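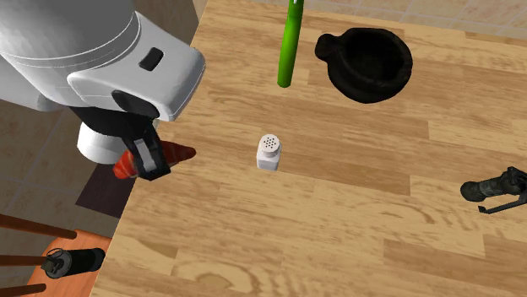

Carrot over the table edge, computer rendering

From: Nandini Kandasamy
To: Plavari Growers and Kitchens list
Date: 15 September 2022
Subject: Re: Root vegetable deliveries to school kitchens

Dear members,

Thank you to those who replied to Fiona's message, quoted below. The delivery figures have now been checked against the kitchen receipts. Between June and the end of August, member farms supplied 3,938 pounds of carrots, of which 3,565 pounds were accepted by the kitchens. The remainder was returned to the Danzer depot, mostly on account of splitting and soft tips.

The board has agreed to the following changes for the fall term. Carrots are to be delivered with tops removed and unwashed, in the green Latow crates only. Kitchens must report any rejected crate before noon on the day of delivery – later reports will not be credited. The size rule is unchanged.

Farms that wish to supply parsnips should write to me directly with an estimate of their crop. We have not yet settled a price.

On Fiona's second point, the depot has room for 600 crates and we do not intend to rent more space this year.

Sincerely,
Nandini Kandasamy
Supply Coordinator, Plavari

> Fiona Aitken wrote:
>
> Dear Nandini,
>
> Several of the 46 kitchens on our route have asked whether the returned carrots are counted in the summer totals. Could the office confirm this before the fall orders are placed?
>
> I would also like to know if cold storage at Danzer will be extended. Last year our late crop had to wait in the barn.
>
> Regards,
> Fiona Aitken
> Clornuvby Farm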